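6 October 2018
By Frauke Meinecke

I have been putting off this review for longer than I'd like to admit, partly out of laziness and partly because my opinion of the Pikstead arm kept changing on me. I've now had one on the end table in our kitting room since March, so I think it's fair to the thing (and to anyone thinking of buying one) to sit down and get it all written out.

A little background first. We put together supply sets for training rooms and small offices: desk organizers filled to a list, with markers, pens, sticky notes, clips, glue and so on. The sets go out, they get used, and a good many come back at the end of a course to be sorted, topped up and sent out again. There are 4 of us in the room on a normal day. It's pleasant work if you like the people you do it with, and I do, but sorting returns has always been the part we traded away for favors. Hours of fishing pens out of mesh compartments will leave you with sore fingertips and a short temper.

We looked at two arms before settling on this one. The other was from Brandes, faster and a good deal stiffer, and it wanted a cage and a floor bolt and more room than we could give it. The Pikstead sits on a table. It's small and black and looks half finished, with the cable running along outside the joints where you can see it, and it cost us 470 for the arm and another chunk for the second gripper, which you will want sooner or later.

Setup was an afternoon. Riku Noguchi did most of it while I read the manual out loud, and I'd say the manual is good up to the point where you attach the gripper and then goes strangely quiet. Give yourself some slack in the long cable. We had ours too tight at first and the arm would stop halfway through a reach and sulk until somebody loosened it.
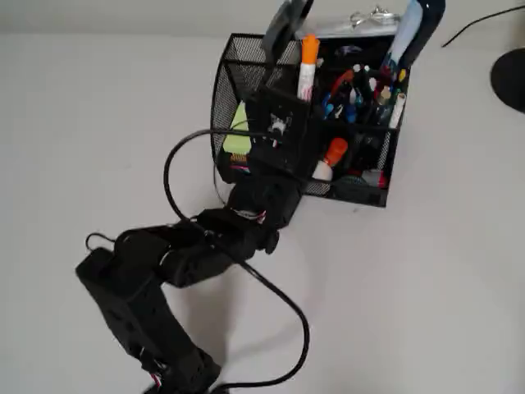 What it's good at is single things with some space around them. A marker standing up by itself is easy work, and so is anything lying on a bare stretch of table. What it's poor at is a crowd. When a compartment is packed with pens leaning every which way, it will often go for one and bring up its neighbor, or go in, think about it, and come out with nothing. Scissors are hopeless. We take those out by hand before the organizer goes under the arm, and I would tell any new owner to do the same from day one and save themselves the bother.

I kept a tally for a while, in a notebook, with the date and the little strokes in fives. In the best week we had, it picked 487 pieces without anyone having to step in. Before that I'd have guessed we handled over 1,000 pieces a week by hand in returns alone, so you can see it hasn't taken the work over. It has taken a share of it, and it's the dull share, and I'm grateful for that.

Now for the part I really wanted to write about, which the brochure doesn't cover at all. Anneliese Böttcher has been in that room longer than any of us, and she was the one who asked straight out whether the arm was there so that one of us wouldn't be. It was a fair question and I think she should have been told before the box arrived, and I include myself in that. Uwe Fröhlich, who runs the floor, said no hours would be cut, and so far none have been. But the hours have changed shape. Anneliese checks the finished sets now, and she is wonderful at it — she can spot a dried-out marker by the weight, I swear — but she misses the talk. When we all sorted together we talked all morning. With the arm going, one person has to sit near it and watch, and whoever is watching isn't really in the conversation anymore. 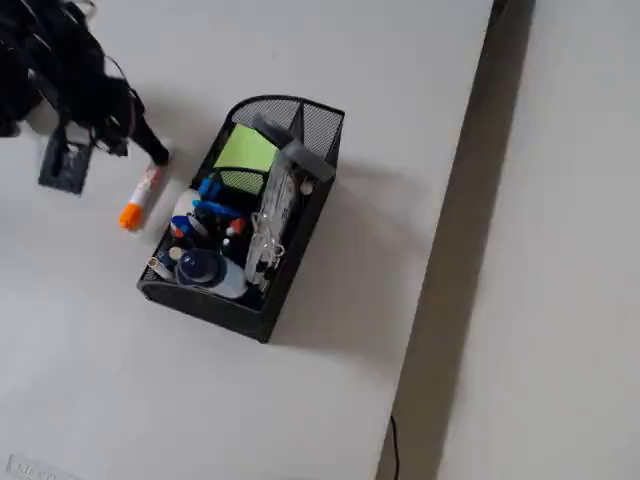

We tried a few ways around that. Moving the arm's table closer helped some. Changing over who watches every hour helped more, and nobody objected to it except Lino, who likes the watching and would happily do it all day. Lino Rizzi came to us from a warehouse where the machines set the pace and you kept up or heard about it, and he says the best feature of this one is that it's slower than he is. I laughed when he said it, but I've thought about it quite a bit. We could turn the speed up. There's a setting. We agreed as a room to leave it where it is, and I'd suggest having that talk early, before somebody upstairs finds the setting for you.

A few small complaints. Small bagged things, binder clips for example, slide in the grip and need a second try more often than I'd like. The fingertips could use a softer cover, and we're still trying different ones. Customer service took a while to answer my first message and then was very kind and thorough on the second.

Would I buy it again? I would, for a room like ours, with people in it who get a say in how it's used. Four stars. I'd get the second gripper at the same time, and I'd ask for the longer cable, which they will send you if you write to them.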